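How to Submit Written Evidence to a Parliamentary Inquiry (and Have Somebody Read It)

Every few months a select committee decides it would like to hear from the public, and the public, being busy, mostly fails to notice. If you did notice, congratulations. You now have a deadline and a blank page.

1. Find the terms of reference. They are on the inquiry's own page, usually under a heading so dull your eye slides off it. Print them. Each bullet is a question the members have agreed to ask, which may be the last thing they agree on.

2. Pick 2 bullets at most. Ewan Ellery once answered all of them for an inquiry on customs paperwork and produced 135 pages. I have read it. I may be the only one.

3. Open with who you are. Two sentences will do. "I run Tasetti, a small importer, and I fill in these forms myself" beats a paragraph about your lifelong passion for trade policy.

4. Put the summary first. Clerks condense submissions for the members, and they will be grateful if you've done the condensing for them. Keep it to 5 short points.

5. Number your paragraphs. A member who wants to quote you needs something to point at.

Leave the draft overnight before you touch it again. Mine get their second reading in the kitchen, before breakfast, when I have no patience for my own adjectives.

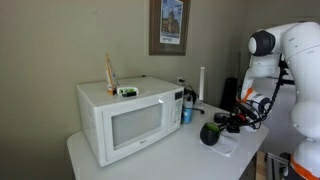
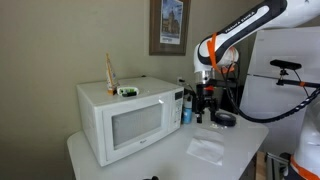

Lavanya Varma wrote in to say that step 4 cost her an afternoon: she put her recommendations in the summary and nowhere else, and the clerk came back asking where the evidence for them was. Her advice is to write the summary last, then check that every line of it has a numbered paragraph behind it.

She's right, and I've done the same thing.

6. Say what you want changed. "The government should do better" has been tried. Name the rule, the form or the fee, and say what should replace it.

7. Don't publish it elsewhere first. Many committees won't accept material that has already appeared, and that includes your blog.

8. Check the word limit, then check it again after your last edit. My current draft stands at 1,055 words, down from a figure I'd prefer to keep private.

9. Send it through the online form and keep the confirmation. If the portal falls over on the last afternoon — and it has been known to — email the committee office before the deadline and attach the file.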